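Dog life jacket rubbing behind the front legs, wrong size or wrong style?
Posted in Gear and Clothing, Tosstead Dog Owners Help Board

marshdog_71

We have a four-year-old spaniel mix, deep chest, narrow waist, fairly long back. In April we bought her a life jacket because we spend a lot of the warm months on the reservoir in a small aluminum boat. She swims well but she tires, and last year she went over the side twice after ducks.

The jacket is a Roston, size medium. I measured her the way the chart says, around the widest part of the ribs, and she came out in the middle of the medium range. It has two belly straps with side-release buckles, a front piece that closes under the neck with hook and loop, and a lifting handle on the back. On land it looks fine. She walks in it without fuss and I can get two fingers under the straps.

The trouble starts once she swims. After 20 minutes or so in and out of the water she has pink skin in both armpits, and after a full afternoon the hair is thin there and there is a small raw patch on the left side. The jacket also rides up, so that when she is floating the neck piece is up around her ears and the belly part has slid back. I tried tightening the straps and the riding up got a little better, but the rubbing got worse.

Things I have already tried:

Tightening only the front strap. Rubbed more.
Tightening only the back strap. The jacket slid forward.
A thin T-shirt underneath. It bunched up when wet and I took it off her.
Trimming the hair in her armpits. I think this was a mistake.

The store will exchange it for a small or a large if the tags are still with it, and they are. They won't give a refund because it has been wet. They also carry the Villanueva jacket, and I could pay the difference and take that instead. It has one wide belly panel in place of the two straps.

So should I go up a size, down a size, or change to the other style? She weighs 38 pounds if that helps. I would also like to know what to put on the raw spot in the meantime.

3 replies

pondside_kennel

Change the style. I'll explain why I don't think either of the other sizes will fix it.

A dog with a deep chest and a narrow waist gives a strapped jacket nothing to hold on to at the back. The chart only asks for the rib measurement, so you get a jacket that fits the ribs and is loose everywhere behind them. When she swims, her front legs reach forward and the foam lifts, and the front strap gets pulled up into the armpit on every stroke. Tightening it puts the same strap in the same place with more pressure. That matches what you saw.

If you go down to a small, the front strap will sit even closer to the legs, since the body of the jacket is shorter. If you go up to a large, you may get the strap farther back, but you will run out of adjustment at the waist and the whole thing will roll to one side when you lift her by the handle. I have seen a dog come halfway out of a jacket that way at a dock, and it was a size too big.

What you want is a wide belly panel that starts at least three fingers' width behind the elbow. Stand her square, put your hand flat on her ribs right behind the elbow, and the edge of the panel should be on the far side of your hand. Check it again with her front leg pulled gently forward, as if she were reaching. If the fabric moves into the armpit when you do that on dry land, it will do it in the water.

I have used the Villanueva on two dogs with a similar build, a setter and a pointer cross. It held its place on both. Three things I would mention about it:

The panel edge is bound with a soft tape, and that tape is what touches the dog. Run your finger along it in the store, because one of mine had a hard lump where the binding was joined. I exchanged it.

It is warmer than a strapped jacket. Take it off her when she is lying in the boat in full sun at anchor, or wet it down.

The handle is farther back than on the Roston. You will have to reach farther to get her in over the side. Practice once in shallow water so she knows what is coming.

For the skin, keep her out of any jacket until the raw spot has closed over. Rinse it with clean water after she swims, pat it dry, and leave it alone otherwise. Don't use zinc cream, as dogs lick it off and it is not good for them to swallow. If it is wet-looking or smells the next day, or if she keeps licking at it, have the vet look at it. Wet armpits turn into hot spots fast on spaniels.

And let the hair grow back. It does protect them there.

tess_and_biscuit

Mine is a 30 pound beagle and we had the same jacket with no problems at all, three summers now. Maybe just loosen it? We leave ours pretty loose. He mostly sits in the boat though and doesn't really swim.

gusholm_rower

I agree with the first reply about the style, but you asked about exchanging and there are a few things to check before you give up the one you have.

First, look at where the front strap is sewn on. On the medium there are two sets of loops along the bottom edge of the foam, and the strap comes threaded through the front set. You can pull it out and rethread it through the back set, which moves it a bit over an inch toward the tail. The instructions don't mention it, or mine didn't. It takes five minutes and it costs nothing. Try it in the yard with the leg test from the first reply. On my dog, who is built more like a barrel, this was enough to stop the rubbing.

Second, the riding up around the ears is a separate thing from the rubbing, and it usually means the neck closure is too loose. The hook and loop loses some of its grip when it is full of hair. Pick the hair out with an old comb and close it one finger tighter than you do now. You should still be able to slide two fingers in at the throat when she is sitting.

Third, sand and grit. If she goes in from a beach, it gets caught between the strap and the skin and works like sandpaper. Rinse the jacket inside and out every time and dry it opened flat. I hang ours over a chair in the shade. Direct sun makes the foam go stiff and the edges start to curl after one season, and then the edges rub too.

If you do move to the Villanueva, measure her again at three places before you go: neck where the collar sits, ribs at the widest point, and the waist just in front of the back legs. Write all three down and take them with you. Store staff will usually go by weight, and weight is a poor guide for a dog shaped like yours. At 38 pounds mine was put in a large and swam in it like a kid in a borrowed coat.

Take her along too if they allow it, and have her wear it indoors for a while before you commit. Get her to sit, lie down, and shake. Shaking is the best test. A jacket that stays centered after two or three good shakes is generally going to stay put in the water.

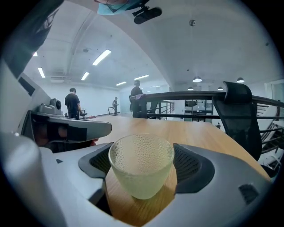
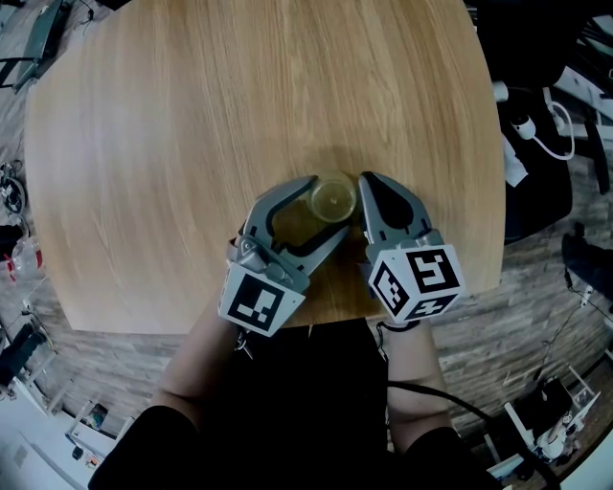 One more thing on fleece liners, since somebody always suggests them. You can buy sleeves that wrap around the straps, and people use them on walking harnesses with good results. For swimming I would skip them. They hold water, they take all night to dry, and wet fleece against bare skin for an afternoon will make the armpits softer and easier to rub raw. A snug rash vest made for dogs is better if you need something underneath, because it doesn't bunch like a T-shirt. Get one with short sleeves that cover the armpit fully. If the seam lands in the armpit you are back where you started.

I would do it in this order. Let the skin heal, rethread the strap, tighten the neck, and try her for 10 minutes in the water. Check both armpits with the hair pushed back. If you see any pink, stop there and take it back for the other style. Don't cut the tags off until you have decided.

marshdog_71

Thanks. I found the second set of loops and didn't know they were there. The strap is moved back now, but with her leg pulled forward it still just touches the armpit, so I think the shape is wrong for her whatever I do. I'm going to measure all three places tonight and go in for the Villanueva once the raw spot is closed. It is already dry and she isn't licking it.

I'll check the binding for lumps. Does anyone know if the panel can be washed in a machine, or is it hose only?

pondside_kennel

Hose for normal use. I have put mine through a cold gentle cycle at the end of the season with the buckles closed and no softener, and it came out fine. Never in the dryer.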